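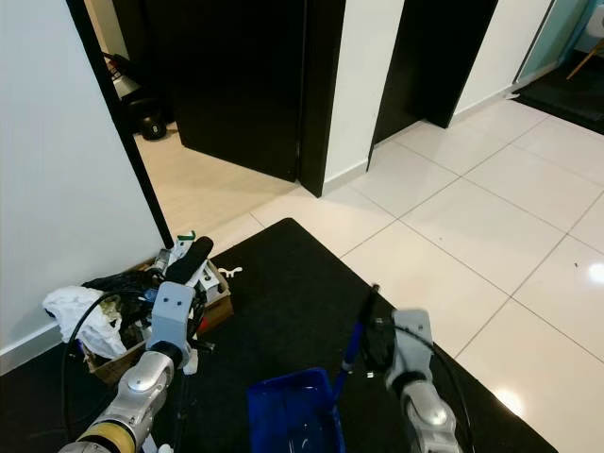 According to one reader who wrote in after my last post, a tenant who breaks a lease early should just hand over the keys, lose the deposit and move on with life. The deposit is the price of leaving, the email said, and anything past that is the landlord trying it on.

I used to think the same. Then I left my apartment in Daswood with four months still on the lease, and I learned that a deposit and the rent you owe are separate things on paper. I want to set down how it went while I still have the letters in a folder.

The lease was a standard one year form from Kesberg, the management company that looks after most of the buildings on that street. I signed it in about ten minutes at their front desk. It ran to a lot of pages and I read the parts with numbers in them. The deposit was $1,000. The clause on leaving early was near the back, under a heading that said "Surrender," a word I took to mean something else.

What the clause said, once I read it properly, was this. If I wanted out before the end date I had to give written notice and keep paying until a new tenant moved in or the lease ran out, whichever came first. There was also a flat fee for finding the new tenant. The fee was another $1,000. The deposit could be held against damage and unpaid rent, but it was not a payment for leaving.

I got the job offer in August, and it was too far to drive every day. My first move was a phone call to Kesberg, and that was a mistake. The person on the phone was friendly and told me it would probably be fine and they had a waiting list. I took that as a yes and booked a truck. When I called again a week later there was no record of the first call, and the waiting list was for a different size of unit.

So I wrote a letter. It had the address, the date I wanted to leave, the new mailing address, and a sentence asking them to confirm in writing what I would owe. I sent it by certified mail and also by email. The receipt from the post office was the most useful piece of paper in the whole business, as it turned out to fix the day my notice began.

Their reply quoted the clause back to me and added up the four months in full. It was a big number. I did not have it.

I looked at three ways out of that.

Subletting was the first. My lease allowed it with consent, but I would still be the one on the hook if the subtenant stopped paying. I was moving away and did not want to chase a stranger for rent from another city.

Assignment was the second. With an assignment somebody else takes over the lease for the time that is left. I asked if I would be released once that happened, and Kesberg said only if they signed a separate release. Plenty of people miss that part. If you go this way, ask for the release by name and do not leave without it.

The third was a mutual termination, where both sides agree to end the lease on a certain day for a certain amount. This is what I ended up with. I had found a person who wanted the unit through a notice board at work, and she passed their checks. Kesberg agreed to end my lease the day before hers started. I paid the fee and two weeks of rent for the gap between my move and hers. The agreement was 2 pages long and I read both of them more than once.

The deposit came back later, less a cleaning charge I thought was high. I had photos of the place from the last day, so I sent those and asked for an itemized list. They took part of the charge off. I let the rest go - I was tired of the folder by then.

In many states a landlord has a duty to try to re-rent the unit and cannot sit on an empty apartment and bill you for all of it. Not every state has the rule, and what counts as trying is different from one to the next. Look up your own state before you write your letter. A local tenant help line will usually tell you for free. I did not call one until the end and should have called first.

As for the reader's advice, walking away may go well for some people. The balance can also go to a collection agency, and a future landlord may see it when they run a check. My new place, over in Idahosa, asked for a letter from Kesberg before they would give me a lease. I had the signed termination to send them.

I have a copy of my notice letter with the personal parts taken out, and I'll put it up once I fix the formatting.

Posted 3 January 2026

Home | Renting | Moving | Money | About | Contact

Recent posts
What the Wosar building charges for parking
Reading a lease before you sign it
Month to month or one more year?
Photos to take on move-out day
Renters insurance, my second try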